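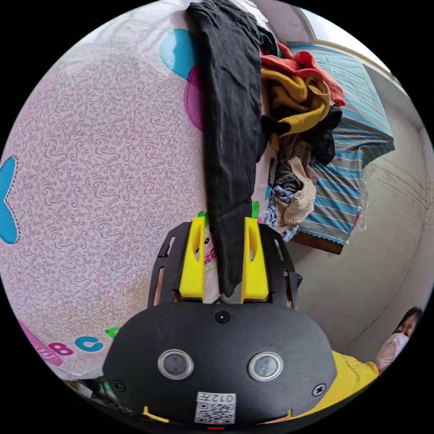

Diệp Lã says sorting on the bed is fine as long as the sheet underneath is one you were going to wash anyway, and that the order of sorting matters more than the surface. Her full reply is further down.

Sorting a mixed pile by color or by fabric first?
Posted by Nhàn Hứa, 23 May 2025

I do one large sort per week, on top of a patterned bedsheet. The pile is always mixed: dark garments, a cream ribbed knit, mustard and red-orange pieces, brown, something blue with a pattern. My machine is a Udaton front loader with a 90 minute cotton cycle and a 36 minute quick cycle. Until now I have split by color only, darks and everything else.

Two problems. The knits are losing their shape at the cuffs, and dark trousers come out with pale lint along the seams. I would like a sorting method that fixes both without going to five or six loads. I have room for two baskets, no more. Detergent is Hirine liquid, no softener. Water here is moderately hard.

Also, does the bedsheet go in with the clothes or by itself?

Diệp Lã

Fabric first, then color. The cuffs and the lint are probably the same fault: knits and woven trousers tumbling together. The knit sheds, the trousers collect it, and the weight of the trousers pulls at the ribbing.

With two baskets I would do it this way.

Basket one takes wovens and anything heavy – trousers, shirts, denim. Wash these on the long cycle, turned inside out, zips closed. If the load has both darks and brights, run it cold. Red-orange and mustard are safe with darks in cold water once they have been through a few washes. New red items go alone the first time.

Basket two takes knits. Quick cycle, low spin, drum no more than half full. Put the cream one in a mesh bag, or hold it back until there are other light knits. Dry flat. Do not hang a ribbed knit by the shoulders, and do not hang it by the hem either.

Check pockets before anything goes into a basket. One paper tissue will put more lint on dark trousers than a whole sweater.

The sheet goes by itself or with other bedding. Large sheets wrap around smaller items and the middle of the bundle does not rinse. For a printed sheet, wash inside out if it is a duvet cover, otherwise just keep the temperature down. Printed areas crack first where they are folded while hot from the dryer.

For hard water, use the dose on the bottle for your hardness level. Too little leaves gray residue that looks like lint.

Phùng

I don't sort. Everything in cold, never had a problem except one white shirt. Get a lint roller, the Somness one is ok.

Nhàn Hứa

Thanks. I had not connected the cuffs with the lint. I was underdosing for the water. Will try the two baskets as described and update in July.

One more point – the quick cycle on this model has no separate spin setting, it is fixed. Would the delicates cycle do for the knits?

Diệp Lã

Yes, use delicates. It takes longer but the spin is the part that matters. Keep the half-full limit.

Contact | Copyright | Terms of use | Back to top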